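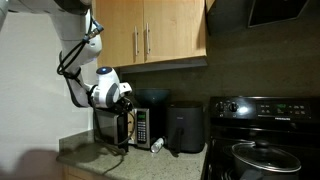

Stukska, corpus de recettes familiales numérisées
Fiche du jeu de données et notes d'utilisation

Présentation

Stukska rassemble 400 recettes de cuisine domestique en français, transcrites à partir de cahiers manuscrits, de fiches cartonnées et de feuilles volantes. Les textes ont été saisis à la main puis relus. Le corpus sert à l'étude du vocabulaire culinaire courant, à la normalisation des unités de mesure et à la comparaison de versions d'un même plat.

Le jeu est maintenu par Higinio Serrano (transcription, schéma) et Brenda Treloar (relecture, scripts de conversion). Dernière mise à jour : 22 août.

Contenu du dépôt

recettes/ : un fichier texte par recette, encodé en UTF-8
meta.csv : une ligne par recette, avec l'identifiant, le fonds et la catégorie
unites.csv : table de correspondance des mesures
lexique.csv : variantes orthographiques et formes régionales
scripts/ : conversion en JSON, vérification des champs, extraction des ingrédients

Provenance

Les recettes viennent de trois fonds privés. Le fonds Brukby est le plus ancien et le plus difficile à lire : encre passée, abréviations propres à l'auteur, peu de durées de cuisson. Le fonds Sandoval contient surtout des desserts et des conserves. Le fonds Hustden est le plus récent, avec beaucoup de recettes recopiées au dos d'enveloppes. Les détenteurs ont donné leur accord écrit pour la diffusion des transcriptions. Les numérisations des pages ne sont pas distribuées.

Les noms de personnes mentionnés dans les recettes ont été remplacés par une initiale. « Le gâteau de tante Odile » devient ainsi « Le gâteau de tante O. ». Les noms de lieux sont conservés.

Champs de meta.csv

id : identifiant stable, jamais réattribué
titre : titre d'origine, orthographe comprise
fonds : brukby, sandoval ou hustden
categorie : entree, plat, dessert, conserve, divers
cuisson : four, feu, micro-ondes, sans, inconnu
portions : nombre entier, vide si le texte ne dit rien
lisibilite : note de 1 à 5, où 5 correspond à un texte lu sans hésitation

Le champ cuisson indique le mode principal. Une sauce dont le beurre est fondu au micro-ondes puis montée à la casserole est classée en feu. Les rares recettes où la puissance est donnée en watts la gardent dans le texte, sans champ séparé.

Conventions de transcription

L'orthographe d'origine est respectée, fautes comprises. Les ratures ne sont pas transcrites, sauf quand elles modifient une quantité ; l'ancienne valeur figure alors entre crochets. Un mot illisible est noté [ill.]. Un mot restitué par le relecteur est suivi d'un point d'interrogation entre parenthèses.

Les mesures vagues (« un verre », « gros comme une noix », « un bon morceau ») restent telles quelles dans les fichiers texte. La table unites.csv propose une équivalence quand elle nous a paru défendable. Pour « une noix de beurre », aucune valeur n'est donnée : les cahiers se contredisent trop.

Contrôle

Un échantillon de 100 recettes a été transcrit deux fois, séparément, par les deux responsables. Les désaccords portaient surtout sur la ponctuation et sur la lecture du chiffre 7 dans le fonds Brukby. Les 50 recettes les moins lisibles ont été reprises en entier.

Limites connues

Les desserts sont surreprésentés. Les plats quotidiens, que l'on connaît par cœur, sont peu notés dans les cahiers. Les durées de conservation des bocaux sont reproduites à titre documentaire et ne doivent pas servir de consigne sanitaire. La catégorie « divers » mélange boissons, levains et deux recettes d'encaustique que nous n'avons pas voulu écarter.

Utilisation

python scripts/convertir.py recettes/ sortie.json
python scripts/verifier.py meta.csv

Le second script signale les champs vides et les identifiants en double.

Licence et corrections

Transcriptions sous CC BY 4.0, scripts sous licence MIT. Pour proposer une correction, ouvrir un ticket en indiquant l'identifiant et la ligne concernée. Les corrections reçues avant octobre seront intégrées à la prochaine version.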